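4.2 Handling work at the display preparation bench

The second strand of the fieldwork concerned the preparation bench at Szulc, a supplier of display goods to craft shops and small galleries. The bench is where plywood boards and small wooden easels are brought together before an order is checked and released. Before the change, two members of staff shared this work on each shift. Both set out easels, placed boards and cleared the bench for the next order, and both signed the order sheet. The robot cell, supplied by Vondis, took over the placing of boards and easels. Checking, packing and the signing of sheets remained with the staff.

Management described the purpose of the cell as the removal of repeated lifting and reaching. Staff did not dispute this, but their accounts gave more weight to a different matter, namely who decides the order in which things are done. At the old bench a worker could set out every easel first, or finish one easel and board before starting the next, and would change method according to the order in hand.
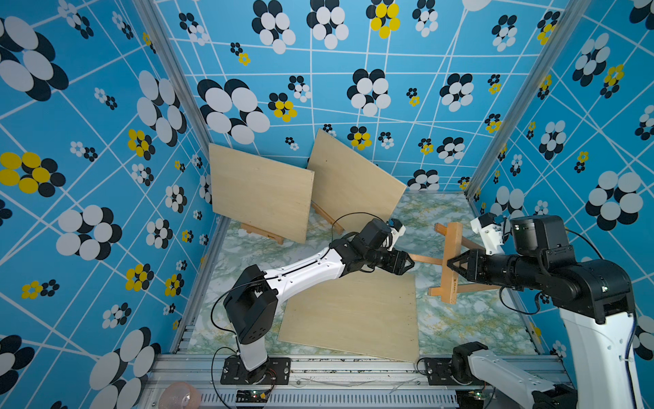 With the cell in use, that choice is made when the task is set up, and the person on shift has little say in it afterwards. Several respondents said that they had not thought of the sequence as part of their skill until it was no longer theirs. One described watching the arms as "like reading someone else's handwriting — you get there, but you would have put it differently".

The site records cover 1602 orders prepared after the cell was introduced. Of these, 1452 were released without any entry in the intervention log. The remaining orders carried at least one entry, most often a note that a board had been straightened by hand. We treat these figures with care. Interviews showed that small corrections were often made and not written down, particularly near the end of a shift, and the log therefore understates the amount of human work that the process still requires.

Nhi Vi, who had worked at the bench before and after the change, kept a private notebook of such corrections and allowed us to read it. Her entries are brief and practical. They record boards stacked out of line, easels set too close together, and long pieces that needed both arms and a clear space. 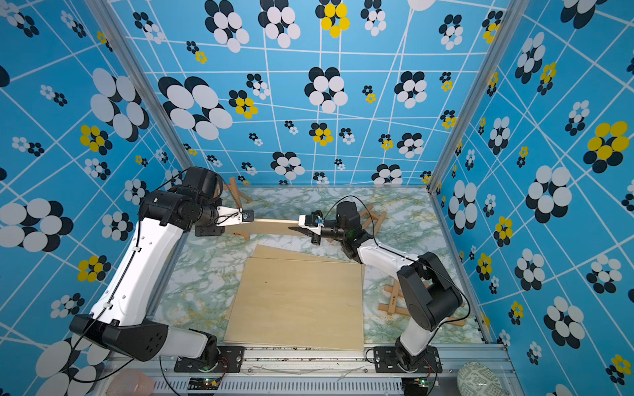 Her notebook was later used in drawing up the revised instruction sheet, although it was not named there as a source. When this was raised with the shift manager, a line of acknowledgement was added. The episode matters to our argument. Knowledge of the bench was still being produced by the people beside it, but the formal duties of the new post made no provision for it, and the grading of the post had not been reviewed.

A further change concerned the final check. Under the old arrangement a worker judged the row of boards from the front of the bench, at the distance from which a customer would see it. Staff may now also consult the view from the wrist camera (Figure 3), which brings them much closer to the edges and surfaces of the boards. Opinion on this was divided. Newer staff relied on it readily. Those with longer service tended to look at the screen and then walk to the bench in any case.

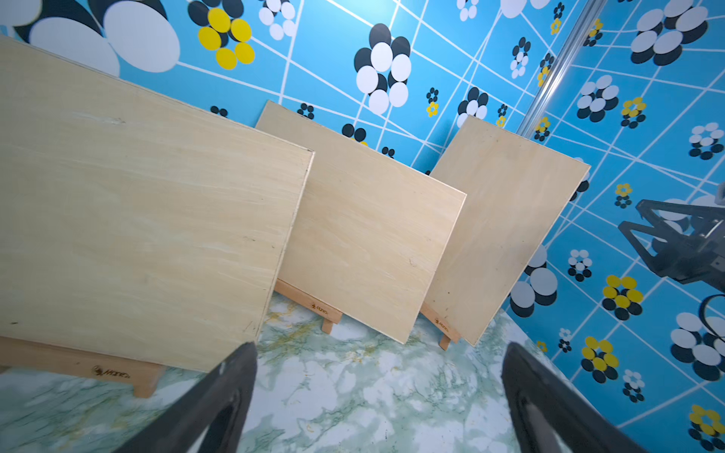

Figure 3. Wrist camera view of three plywood boards leaning on small wooden easels, with the robot's fingers in the foreground.

Vaida Žukauskas, the staff representative, argued in interview that walking to the bench should be counted as working time and written into the duties of the post. Management accepted the first point and deferred the second. At the close of our fieldwork the matter was still open, and the revised instruction sheet made no mention of it. We return to the question of unrecorded checking in Section 5, where the same pattern is examined at the Jokard site.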